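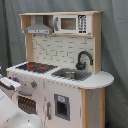 Jytte Dalsgaard teaches robots by holding the controls herself, and when I rang her on 29 May 2019 she'd done 3,162 runs for the Vorix project. "Mostly knobs," she laughed. The toy kitchen has a microwave and a sink with a proper curvy tap, so I asked why knobs! "They're small, and you can't feel them from the remote – you learn to go slowly."
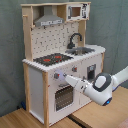

The gripper at the left-hand knob.

Her colleague Poul Egilsson prefers guiding the arm by hand. "He says I fidget," Jytte told me. "He's right, a bit."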